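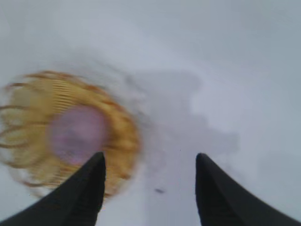
## Unit 2: Light reflectance and glare on work surfaces

Reading before class: Kustmont workbook, the chapter on surface finish. Bring the reflectance table from last unit.

### Terms

**Illuminance (E)** is the light arriving at a surface, in lux.

**Luminance (L)** is the light leaving a surface toward the eye, in candelas per square meter.

**Reflectance (ρ)** is the share of arriving light that the surface sends back, from 0 to 1.

For a perfectly matte surface:

L = ρE / π

The formula fails for glossy finishes, where luminance depends on viewing angle. Most painted and coated tops fall between the two cases. Treat them as matte for a first estimate, then check the mirror angle separately.

### Worked case: Hastham reading room

Plan height of the desks is fixed. The desktop is a white finish with ρ = 0.70. The meter reads 231 lux at the center of the desk.

L = (0.70 × 231) / 3.14 = 51 cd/m² (to the nearest whole number)

Replacing the top with a gray finish at half the reflectance gives half the luminance. Illuminance from the ceiling fixtures barely changes, although light bounced back to the ceiling drops and the room looks darker overall. Students often report this as "less light on the desk." The meter will show only a small difference.

### Falloff

For a small source directly overhead, illuminance falls with the square of distance. Away from the point below the lamp there is an added cosine term, so with height h and angle θ from vertical:

E = I cos³θ / h²

Long fixtures do not follow this rule at close range — use the manufacturer's table.

### Veiling reflections

A veiling reflection is a bright patch that lowers the contrast of print. To find the source, lay a flat mirror on the task area and look from the reader's seat. Any fixture seen in the mirror is in the offending zone. Move the fixture or the desk before changing the finish.

### Exercises

1. Repeat the Hastham calculation for ρ = 0.35 and ρ = 0.85.
2. The Covumwood studio has one small lamp 2 m above the bench. Find E at θ = 30° as a fraction of E directly below.
3. Sketch the offending zone for a seated reader facing a window.

Show units at every step. Answers without units get half credit.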